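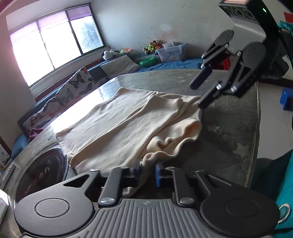

Mon 31 October

Well, that was a day! I was folding with the left gripper, going along nicely, and around episode 15 the right one just stopped closing. The fingers sat there wide open and I kept squeezing the trigger like an idiot. No beep, no message, and the little green light stayed on the whole time, so as far as the thing was concerned it was perfectly happy.

I called Yuzuki Ogura and she had me unplug it, wait, plug it back in, all the usual. It closed once (I cheered!) and then jammed halfway with my thumb much too near the linkage. Didn't break the skin, but I yelped loud enough that she heard it over the phone and told me to stop right there. Fair enough. We had the same kind of pinch back in May with the old set and I said then that somebody should put a guard on those arms.

The worst part is the log. It says the right side was opening and closing normally all morning - so which of the folds can we trust? Oda Ekström thinks the encoder slipped and that everything after number 61 in last week's batch needs a look too. I really hope she's wrong, I did most of those, and fleece is a pain to fold even when both hands work.

Anyway, I wrote it up for Brilbridge, ticket 2681, and put tape over the trigger so I won't pick it up tomorrow half asleep. Thumb is a bit purple. Soup for dinner and then I'm going to bed.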